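Workshop tips: teaching a two-arm robot to put small things in a tray

Last updated: 15 Apr 2023

I have written down these tips for people who are going to show a robot a task by remote control for the first time. In our workshop at Bustbridge we do it with two arms, one on each side of a table, and the person holds two handles and the arms copy the hands. Most of the tips are small things. They cost me some weeks of bad recordings in February, and I hope they will cost you less.

Before you start

Do the task once with your own hands, slowly, and watch what your fingers do. When I pick up a small ball, I push it a little first and then close my fingers. With a gripper I must plan this push, or the ball rolls away. Then do it again with two fingers only. If you cannot do it with two fingers, do not ask the robot.

Bring both arms to the same starting position every time, with the grippers open and well above the table. I made a small mark with tape on each handle, so my own hands also begin from one place.

Leave bare table between the loose pieces. If two of them touch, the fingers take both or neither. Change the places a little after each demonstration. I made my first 91 recordings with everything in almost the same place, and the robot learned the place very well and the ball not at all.
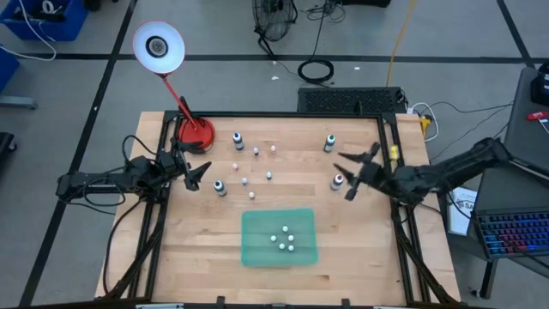
Decide which arm does what before you touch the handles. My rule is that the arm which is nearer takes the object, and the other arm waits. If the object is in the middle, the left arm goes. It is not important which rule you choose, but keep the same one for the whole set. When two people share the work, write the rule on paper and put it where both can read it. My colleague and I had different rules for one whole afternoon and we had to delete everything.

During the recording

Move slower than you want, but do not stop. A long stop in the middle teaches the robot to stop there also. If you need to think, finish the movement, throw away the recording and think after.

Come down from above, straight, for the last part of the way. Coming from the side looks quicker, but you will push the neighbor pieces.

Open the gripper only as wide as you need. On our handles, which we bought from Etik, the full opening is easy to make by accident, because the trigger is soft. I put a small piece of foam behind it – a kitchen sponge is good enough.

Do not correct a bad grip ten times. One correction is useful, the robot can learn from it how to recover. More than one only shows that the person was tired.

For tools with a handle, like a screwdriver, take the thick part and think already about where the tip will go. A long tool needs more height than a ball when it passes over the side of a bin. Lift first, then go across, then lower. I also keep the wrist at the same angle from the lift until the tool is over the bin, and turn it only there if it is necessary. Release when the fingers are low, so that the tool does not bounce.

Use a bin which does not slide. Two small pieces of rubber mat under the bottom are enough. If you look at the work through a screen, check also that you can see over the far wall of the bin from your chair.

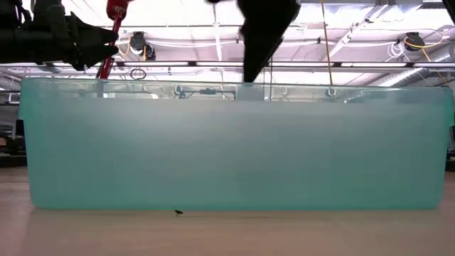 Graham Yeoman wrote to me that he does not agree about the corrections. In his opinion a set should have many failed grips in it, and he leaves in all of them when the object is finally placed. He recorded 800 demonstrations this way at Blackburn and deleted only the ones where something fell on the floor. He also asks people to change seats every half hour, so that the robot does not learn the habits of one person.

I tried his way for a short time. For the balls it was fine. For long tools I still prefer clean recordings, but maybe I did not make enough of them. The changing of seats I can recommend without any doubt, also for the back and the shoulders.

After the recording

Watch every recording the same day, at double speed. You still remember what went wrong, and it takes about 3 minutes for a group of ten. Give the bad ones a name that begins with X and move them away later, when you are less angry with them.

Write down the table height, the chair height and who was driving. We use a simple notebook from Lilis with numbered pages. I thought it was too much paper work, until we had 3000 recordings and could not say which ones were made before the table was raised.

Wipe the finger pads with a cloth and a little alcohol at the end of the day. Dust makes them slippery, and the next morning you will think that your hands have become worse.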